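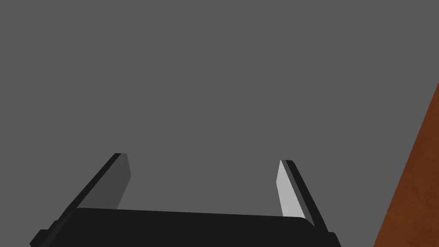

The Wandering Wrist: a fault gallery

Before any pick routine goes near hardware at Munon, it has to survive the simulator. The Mahrous arm routine did not survive the simulator. It was told to reach down, close on a part and lift. What it did on a bad run was point the gripper at nothing in particular and hold it there, with great composure, until the step limit ran out and the log said "complete."

The word "complete" is what got this onto the safety list. An arm that misses is an ordinary Tuesday-morning sort of problem, and I have a drawer of those. An arm that misses and then reports a finished job is the kind that, on the real line, gets the next machine moving toward a part that isn't there, or toward whoever has gone in to look for it.

Both views are from the wrist camera in the Dusard room model, with the fingers open. A good run would have had something between them.

The cause, as far as we've pinned it down, is a joint offset that gets applied twice when a run is reset before the last one has fully stopped. The first time, the wrist is off by a little. After 6 resets in a row it's off by enough to admire the architecture. Halina Olszewski found it by reading the reset code over lunch, which was faster than my method (running it again and frowning).

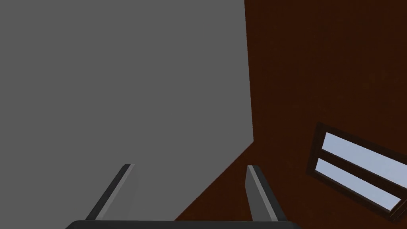

Our success check deserves a gallery of its own. It looked at whether the arm had stopped moving and whether the step count was above 1,000, and if both were true it handed out a pass. Grip width never came into it, and neither did where the camera was facing. A window tilted over on its side in the corner, pale sky in both panes and nothing in the fingers would strike most people as a hint. The checker had no opinion on windows.

We went back through 3,000 logged runs with a stricter check and pulled 14 passes that had no business being passes. All of them followed an early reset. The older Purel arm model uses a different reset path and came through clean, a fact its owners have mentioned more than once.

Status: the offset is now cleared at reset, and a run can't be marked complete unless the grip sensor reports contact. The Mahrous routine stays off the real arm until the January review. If you have a run that passed suspiciously fast, send the log and the wrist view together, please. The log by itself will tell you everything went fine.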